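Setting up a sorting station together with the people who will work at it

Posted 11 September 2019 by Lina Twal
Filed under: Workplace guides, Small automation

This guide is for shift leads and trainers who get a robot arm in their packing room and must decide which part of the work goes to it. I wrote it after we did this at Neketti, where we pack wooden learning sets for kindergartens. The mechanical installation is not covered, your supplier will do it. I write about the days after the supplier goes home.

Before you start

You need the arm mounted and released for use, a flat work board, a set of the parts your people handle every day, and two persons from the packing team for the full shift. Please do not take only the two who like machines. We took one who liked it and one who was against it, and the second one found more problems.

You also need a written answer to one question: what happens with the hours? Our management at first wanted to answer this later. Ghada Hakim, who leads the packing team, did not agree to start before it was on paper. She was right. In our case the answer was that no position is removed and that the sorting hours move to checking and repair of returned sets. If your answer is different, people should hear it before the first test, and from a manager, not from the trainer.

Step 1. Write down the work as it is done now

Sit next to a packer and write each movement. Do not use the old work instruction for this. Ours had 10 steps, and two of them were not done any more. Ask also what hurts. In our room it was the wrist, from turning pieces over to check the back side.

Step 2. Divide the work

Make two columns, one for the arm and one for the person. Put in the arm column only what is the same every time. With us this was moving a piece from the mixed area to the row for the set. The decision if a piece is good enough for a child stayed with the person, and I would advise the same to everybody.

Step 3. Prepare the board

Use the board that will be used in daily work, with its real surface. A test on a white plastic plate tells you little about wood, where the grain and the knots also come into the picture of the vision system. Place the printed marker flat next to the board and do not let anybody move it for cleaning. Then put mixed pieces on one side and leave free space on the other side, so the team can see easily what the arm is doing.

Start with few pieces. We did our training with eight, in four colors, and this is enough for people to learn the rhythm.

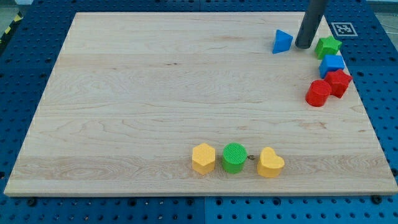 Training board with eight pieces: the row of three at the front, the other five by the tool.

Step 4. Let the team choose the difficult cases

Now ask the packers to put the pieces in positions which they think will be hard. Two pieces touching each other is a good one to begin with. Stars beside cylinders are also useful, as the points leave little room for the tool. Write down each case and the result, and also who proposed it - people like to see their name next to a problem that was later solved.

During this step only one person gives commands. The others keep their hands off the board until the arm is stopped and the stop is confirmed aloud.

Step 5. Agree on who may stop it

Everybody may stop it, and no one has to explain at that moment. Write this sentence on the wall. In February we had one week with 30 stops and a supervisor began to ask for reasons each time. The next week there were almost none, but the mistakes in the boxes went up. We took the question away again.

Step 6. Change the job description

This step is often forgotten. The person beside the arm now watches, corrects and reports, and this makes a person tired in another way than packing. We change places every 78 minutes, which is a strange number, but it fits between our breaks. Ask for the new tasks to be in the contract or in the job sheet, with the pay level that belongs to them.

If something goes wrong

The arm stops above a piece and waits: check first if the marker was moved.

The packers work around the arm: look again at your two columns from step 2. Probably a task is on the wrong side.

The log file shows error 1291: in our software this means that the board was changed without a new calibration. Your system may use other numbers.

Our checklist for step 4 can be copied freely. Ask Ghada or me for the file, and please write which kind of parts you handle.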